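4.2 Character pages and when they get finished

Next we looked at how fans write up minor characters. Sample was 1,000 pages from the wiki for Chisholm, the post-outbreak audio serial, pulled in March. Of these 878 had at least one full sentence on the character's death or exit. Only 249 said anything on life before the outbreak. Same gap Bako and Cormier found for Flastholm, a much smaller show.

Editors fill the gap with stock lines. "Background unknown" mostly, or a variant. We coded these as empty. Gosselin (second coder) wanted them kept as content — we disagreed, see the appendix. Agreement was otherwise good, exept on pages for characters heard in one episode only.

Pages grow fast in the week after an episode and then stop. Leads keep growing. Minor characters mostly dont, unless they come back.

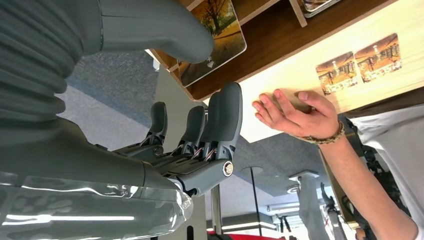

Figure 3. Robotic hand and forearm, gray, with wiring between the finger joints.

Non-human characters are the exception. Zundus, the serial's one robot, has a longer page than most of the human cast, and editors there argue over parts and build, hardly at all over motive. Audio gives them very little, so they borrow from real hardware. The talk page goes finger by finger: rounded pads on the tips, as in Figure 3, or bare metal, and does thin red wire show at the joints. Ostapchuk coded that thread separatly. Deaths on these pages are written as damage, past tense, no cause given. We return to tense in 4.3.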